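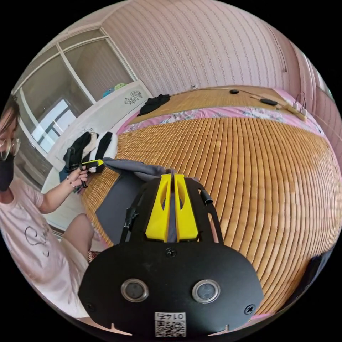
A collector works at the bedside with a hand-held gripper. The folded clothes are on a shelf at the head of the bed.

Fabric is a poor subject for a robot. A mug keeps its shape between one grasp and the next, and a camera can see most of what matters about it. A T-shirt has no fixed shape at all. The usual methods of planning a grasp assume a solid object with known edges, and they stop being useful at the first wrinkle.

The approach taken by Brokier, a company that gathers training examples for household robots, is to leave the planning out. A person does the chore with a pair of hand-held grippers, one per hand, and a camera on each gripper records what the fingers are facing. A learning system is later trained on the recordings. It is asked to predict the next small motion of each gripper from what the cameras have just seen. The robot arm enters at the last stage, when fingers of the same shape are bolted to its wrist.

The grippers are simple by design. The two yellow fingers have long cutouts and sit in a black frame behind a rounded plate. Each unit has a printed number, and the number goes into the record of every session. Units differ slightly in camera angle and finger spacing, and a small error in either one will show up later as a robot that closes its hand a little short of the cloth.

"The left and right streams have to agree on time before anything else," says Kagiso Adams, who runs home collection at Brokier. "If one lags, the model learns that the left hand reacts to something that hasn't happened yet. You can't train that out."

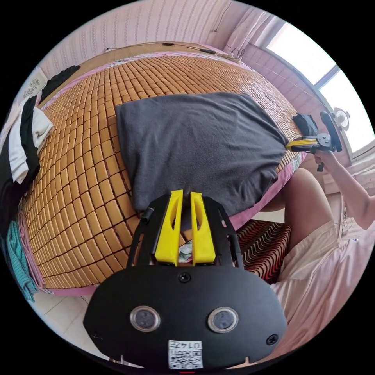
A dark gray blanket folded into a rough rectangle on the mat.

Brokier's current order is for 3,000 bedroom episodes. An episode is one task from start to finish, such as folding a blanket or moving a garment from a pile to a shelf. Most run for around 15 seconds. Long tasks are split into shorter ones at points where both grippers are open.

The software that does the splitting is called Clustine. It finds candidate cut points from finger width, then groups episodes that begin in similar states. The grouping matters more than the total. A set of 3,000 folds that all start from a flat, square blanket is worth little to a robot that will meet one in a heap. When a group gets too full, Clustine sends the collector a new starting state: bunched, half turned over, hanging off the side.

Real bedrooms supply variation that a lab has to build on purpose. Woven mats are a good case. The repeating pattern gives the tracking software plenty of texture, but one patch looks much like the next, and the position estimate can slip by a whole row. Headboards, cables and curtains help to anchor it. Windows are harder. Strong daylight can wash out part of the view, and a model trained only on evenly lit rooms does badly when it first meets a bright one.

Failures are kept. If a corner slips out of the fingers and the collector picks it up again, the episode stays in the set with a tag for recovery. Adams would like more of these than she gets. Practiced collectors drop things less often, so their later work contains fewer examples of how to deal with a drop.
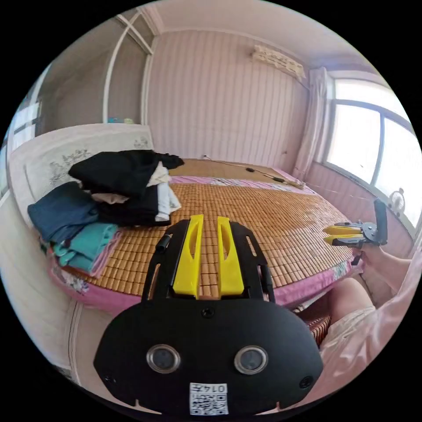 Two grippers over the mat, with clothes piled by the headboard.

The main limit is touch. A person folding by hand feels the number of layers between finger and thumb. The gripper passes on very little of that, and the recording passes on none. Grident, which makes finger pads for the units, is testing a version with a pressure strip along the inner edge. Brokier has 2 pairs on trial. The added signal is noisy, and Adams has not decided whether it is worth the extra calibration.

There is also the matter of reach. A person leans, kneels and steps around a bed without thinking, and the gripper path includes all of that movement. An arm on a fixed base cannot follow it. Uchida, a software package used to check each path against a given robot, marks the stretches the arm could not perform. Those episodes are still used for training on what to grasp — the motion itself is dropped.

The bedroom order is due to close in October. Kitchen towels are next, and they will need a smaller finger.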